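Notebook, Nina cell, Dreltach packing floor
May, started 7:40

Ran the mixed-carton job on the cell again, 147 cartons before the first break. 21 went to the reject lane. Most of the rejects were soft goods, same as before. Rigid items are no longer a problem at the current speed.

Cycle time steady once the Brilura scheduler stopped holding cartons for the label printer. Left the hold value at 70. Do not change it again until the Jitine conveyor guard is refitted, otherwise we can't tell which one caused the backup.

Staffing. The packers used to rotate every two hours between fill, check and tape. With the cell on fill, that leaves check and tape, and check has turned into clearing rejects for the robot. Two people told me separately that the work is lighter on the arms and worse to stand through. The reject light also sets their pace now, which it was never meant to do. Asked for the light to be moved to the supervisor panel. Also asked that time spent recording demonstrations be logged as its own task. At present it comes out of each packer's rate and makes them look slow on the board.

Handover sheet still says "operator" in places where it means "packer". Fix before the next print.

Demonstration quality decides most of what the cell does with soft items, so the packers' habits matter more than the tuning. The experienced ones put the flat item against the end wall and lay the soft ones beside it, and the cell keeps trying to stand them up. Plush is the clearest case: the white hamster and the yellow and white one lying on their sides in the open carton, with the reddish-brown block pressed to the wall at the left end, is a layout I would pass at check. The reject rule as written wants soft items upright. Rewrite the rule first, then retrain. Blue pads on the fingers stay as they are for now.

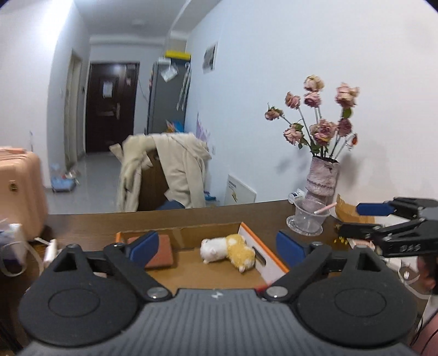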